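[gripper-list] Re: Pointed fingers vs. wide pads for thin rims
Posted 6/18/19 by Séverine Joly

Last week Ortner wrote:

> We are still on the wide rubber pads and getting nowhere with plates.
> They are fine on boxes and cups. On a plate lying flat they push the
> rim away before they get under it. Has anyone on the list run the
> pointed fingers on both arms for a full day? We would like to know
> before we order a second pair.

Yes, we have, at the Sakville shop. Both arms now carry the black pointed fingers on the stock white housing. We ran the pads for the first half of the test and the points for the second half, with the same plates, racks and controller settings.

The task is picking a plate up off the table and standing it between the pegs of a wooden dish rack. We chose it because the rim is thin, the plate has to be turned from flat to upright, and the gap between pegs leaves little room for a thick finger. The pads failed on that last part more than on the pickup. Even with a good hold, they hit the next peg on the way down.

With the points we stopped hitting pegs once we brought the wrist in at a steeper angle. Grip force matters more, though. At 65 percent the plate turns in the fingers when the arm swings. We went up from there in small steps and settled on a value that the Clonlow controller holds without complaint. Your number will depend on your plates. 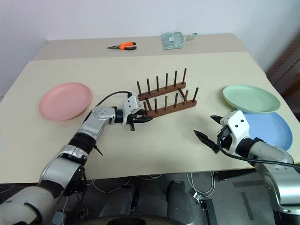 Stumau's advice was to leave the force alone and slow the wrist down instead, as a plate that slips at full speed will often hold at half. We tried that as well. It works, but each pick takes 2 seconds longer, and over 1,000 picks that is more time than we want to give up.

One more thing on cables. Ours runs from the gripper back along the arm, and it needs slack at the wrist for the turn to upright. Check that before you blame the fingers — we lost an afternoon to it.

Wear so far: 550 cycles on the left pair, no chips at the tips. The right pair was fitted later and I don't have a count for it. I will post again in July when both have had a longer run. If you want the wrist angles before then, write to me off list and I'll send the file.

Séverine

Copyright 2019 gripper-list and the individual posters. Contact the list owner | Back to top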